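Clearing the Table: Household Tidying Gallery

Residential Interiors Collection, Disville

The Disville collection documents ordinary rooms in everyday use. It began as a small survey of living rooms and now holds 3,118 pictures, arranged by room and by household task. The pages on kitchens and hallways are the most frequently visited. The pages on living rooms, to which this one belongs, are the most varied, as the living room is where families eat snacks, receive guests, watch television and leave things behind.

This page is concerned with one small task: clearing a covered table and putting waste into a bin. It forms part of the Table and Bin group, which contains 346 pictures in 8 sections. Both pictures were taken in the same home on the same occasion. They are shown here in catalog order, and readers should not take that order as a record of which came first.

The selection was made by Fernanda Meireles, who also prepared the notes. Comments on the notes may be sent to the collection office, and corrections are added to the page each July.

Red Paper Cup and Bin

The cup is decorated in gold, with characters and specks along one side and a larger character design near the other. Its rim is gold-colored and its base off-white. A second red paper cup lies on its side on the flowered cloth, and the bin beside it holds a crumpled pink plastic bag and a piece of light blue mesh material. The shiny black bag on the right is bunched up, its top gathered into a lump. A large television and a long, low grey cabinet stand behind.
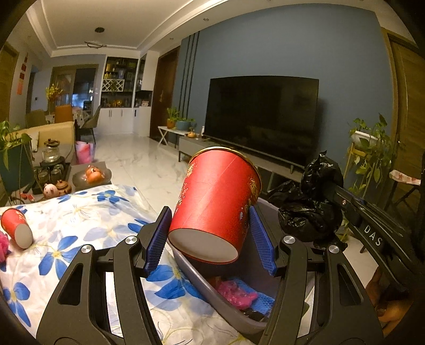

Notes on Table Coverings

Printed cloths appear throughout the living room pages. The collection records them by ground color first and by motif second, so that a white cloth with blue flowers is filed with other white cloths and may be compared with plain ones. Blossoms and leaves are entered as separate motifs, even when they occur on the same cloth. This practice follows the Naletti guide to household textiles, which the collection adopted when the first living room pages were prepared.

The cloth is often the most useful clue for readers who wish to match pictures from a single home. Furniture tends to be seen only in part, and small items move from one place to another as a room is tidied. A cloth usually stays where it is until the table is clear.

Paper cups are listed under Tableware, Single Use. Where a cup carries decoration, the entry gives the main color and the color of the decoration. Characters are noted as present but are not transcribed.

Bin Beside the Tea Area

The second picture gives a fuller view of the bin and shows much of the same room. Near the far edge of the cloth are a small round pale object and a small brown lidded pot. A clear glass kettle with a dark lid stands in the tea tray area, with a group of small glass cups in front of it. The tall planter holds a leafy green plant, and the sofa extends along the left side of the room, with a section of yellow backrest at its far end.

The tea area is cross-listed under Serving and Hospitality. Readers who are interested in kettles and small cups will find further material in the Simões pages, where seven homes with a place set aside for tea are presented together.

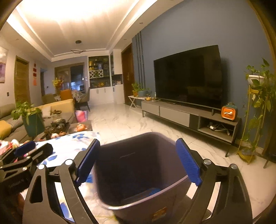
Rounded grey-purple bin with a small blue item near the bottom. Wrapped items in red, pink and white are grouped on the tablecloth at left.

Using This Gallery

Pictures in the Table and Bin group may be viewed in the reading room or requested as prints from the collection office. Requests should give the group name, the title of the picture and the purpose for which it is needed. Teachers may request a full section for classroom use – a short form is available at the desk.

Households that have contributed to the collection are not named on these pages. Objects are described from the pictures alone, and details that cannot be read clearly are left out of the entry.

Related groups: Sofas and Seating; Indoor Plants; Low Cabinets; Tea at Home. The Mureck pages, on the sorting of household packaging, are being recataloged and will be added to this list when the work is complete.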